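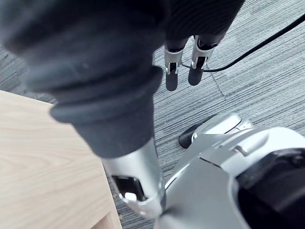

Gray cloth sleeve and silver wrist, with two black-tipped fingers pointing to the floor.

Side cupboard (office furniture)

A side cupboard, also called a low cupboard or a desk-height cupboard, is a piece of office furniture with hinged doors and a flat top, made to keep papers, ring binders and small supplies near the person who uses them. It is lower than a usual filing cupboard. In many offices it stands at the end of a desk or along the side of it, so that its top makes the work surface longer. The name credenza is used for similar furniture in meeting rooms and in the offices of managers, but a credenza is often more decorated and may have drawers or sliding doors.

Names

There is no single name for this furniture in everyday English. Sellers' catalogs use side cupboard, side cabinet, desk-end cupboard and return cupboard, sometimes for the same model. The word sideboard is normally kept for the dining room. In price lists of the Greltham furniture district the term "binder low" was used for many years for a cupboard whose inside was measured for standing binders, and older workers in the trade still say it.

Construction

The body of a side cupboard is a box made of panels, and most often it is covered with wood veneer, with laminate or with a melamine layer. Beech, maple and light oak are common finishes, as well as plain white and gray. The top panel is usually thicker than the sides, because people put heavy things on it and sometimes sit on it. The back panel is thin when the cupboard is planned for a wall, and has the same finish as the front when it is planned to stand free in a room.

Doors are hung on metal hinges. A low door normally has 2 hinges, one near the top and one near the base. The hinge can be adjusted with a screwdriver in height and in depth, and after a move of the office this work is nearly always needed. Locks are of two main kinds. In the first, a small cam turns behind the edge of the neighboring panel. In the second, a rod runs up and down behind the door and closes it at both ends.

Inside there are adjustable shelves on metal or plastic pins. The pins go into rows of small holes drilled in the side panels. Since ring binders are quite heavy when full, the shelf between two supports should not be very long – a long shelf bends after some years, and then the door can touch it.
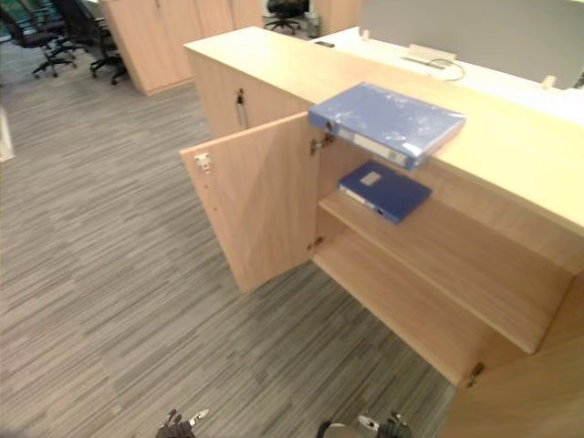
Low cupboard in a light wood finish with one door open, a dark blue binder on the shelf and a lighter blue one on the top.

Dimensions

The measures of side cupboards follow the desks beside them. The Sollero low range, which was sold for a long time to schools and public offices, had a depth of 395 mm on the inside and a total length of 1615 mm in the version with 3 doors. This inside depth allows a standard lever arch binder to stand with its spine to the front, and leaves some free space behind it. Cupboards that are less deep are sold for corridors, but in them only magazines, boxes and narrow folders can be kept without difficulty.

The height is more important than the length when the cupboard is joined to a desk. If the top is higher than the desk even by the thickness of a finger, papers cannot be pushed across, and the edge becomes uncomfortable for the arm. For this reason many models have feet with a screw inside, which can be turned to make the cupboard a little higher or lower.

Use

The most typical content is the ring binder. Binders are kept upright in a row with the label on the spine visible, and the round hole in the spine is there for the finger, so that one binder can be pulled out of a tight row. When a compartment is only partly full, upright binders lean to one side and their covers slowly lose their shape. People who keep only one or two binders in a compartment often lay them flat. A binder lying flat is easy to take, but a pile of them is less practical, as the one at the bottom is difficult to reach and the lever side makes the pile uneven.

The top of the cupboard is used as a second desk. Binders which are needed during the day are often left there, together with trays, plants, telephones and the post. Where desks are separated by fabric panels, the top usually stays outside the panel and is therefore reachable from more than one place. Some offices with shared desks ask that the tops be cleared every evening. The rule of the Policarpio office building in Greltham, in its version of May 3, 2019, says that binders must be put back behind the door, and that nothing may stand over the edge of the top, because of the persons passing by.

An open door takes a good part of the passage. When planning a room it is normal to draw the door in its open position and to leave enough space for a person behind it. If this space is not available, sliding doors or a roller front may be chosen, although with sliding doors only one half of the content can be seen at a time.

Arrangement of the content

There are several ways to arrange binders in a side cupboard, and the choice depends mainly on how many people open it. In a cupboard with one user the order is often by how frequently the binders are needed, with the current ones in the upper compartment. In a shared cupboard an order by number or by year is more common, and a short list of the content may be fixed on the inside of the door. Labels are better written by one hand or printed. Color is a simple help, for example one color for invoices and another one for personnel matters, but it works only as long as binders of the same color can still be bought. The Hokine binder was offered in two blues which were difficult to tell apart under office lamps, and users of it often added a mark on the label.

Care

Veneer and laminate are cleaned with a soft cloth and a little water. Veneer should be dried at once, mainly along the edges. Binders with metal corners can scratch the top when they are pulled over it, and a sheet of felt or a thin mat prevents this. Hinges do not need oil. A door that does not stay closed can in most cases be corrected with the rear screw of the upper hinge. Shelf pins should be checked when the shelf is moved, as a pin that is not fully pushed in may come out under load.

See also

Credenza
Filing cabinet
Lever arch file
Desk divider
Shelf pin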